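The Ollosville Shared Workshop requires that every member project be recorded in the build register, and the register for the Ernumex unit was kept by Lindalva Teixeira. She wrote it in the manner of the insurance office where she had worked until her retirement, and she saw no reason to change that manner for a robot.

**Entry 1. Purpose.** The member proposes to construct a two-armed household machine, to be known as Guerreiro. The budget is set at 3640. The member has been advised that the budget is insufficient. The advice has been noted.

**Entry 2. Rehearsal.** No power shall be applied to the shoulders until the machine has completed 100 runs in simulation, using the Jindex software on the workshop computer. The member considers this number excessive and has agreed to it.

**Entry 3. Conduct of runs.** Runs 1 through 40 were carried out in the evenings. In each, the machine was instructed to proceed to the chair at the far end of the room and stop. In run 12 it stopped at the door. In run 31 it did not stop. The wall was restored by restarting the program, and the member was reminded that the workshop's own wall could not be restored by this method.

On Tuesday a request was received from the board that the register be confined to matters of fact. Lindalva Teixeira read the request twice, initialed it, and filed it behind the receipts. She then remained at the bench until after nine, with the heater on and the shoulder motors still in their cartons beside her, and began run 41.

The machine took its position facing the length of the brick wall. She had chosen that room from a list of six. It resembled the kitchen passage in her mother's house, apart from the window, and she had not entered this in the register.

**Entry 4. Run 41.** The member paused the program partway through the run and saved the view for the record. The room was found to be at a severe angle to the machine, or the machine to the room. Both grippers were raised. The chair remained at a distance.
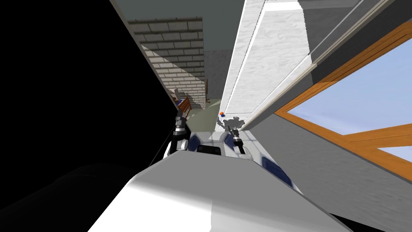 ## Findings

The balance settings were reviewed line by line. One value had been entered as 900 where the manual called for 3. The entry was in the member's own handwriting on the setup sheet, and the member accepts responsibility for it.

The value was corrected at 9:50 p.m. Run 42 was started at once. The machine walked the length of the brick wall, slowly, and stopped in front of the chair.

Lindalva Teixeira uncapped her pen. Under "Result" she wrote "Satisfactory," and under "Remarks," a space she had left blank on every previous page, she wrote that it had stood there for a while as if waiting to be asked to sit down. She considered the board's request. She did not strike the line out, and she set the program for run 43.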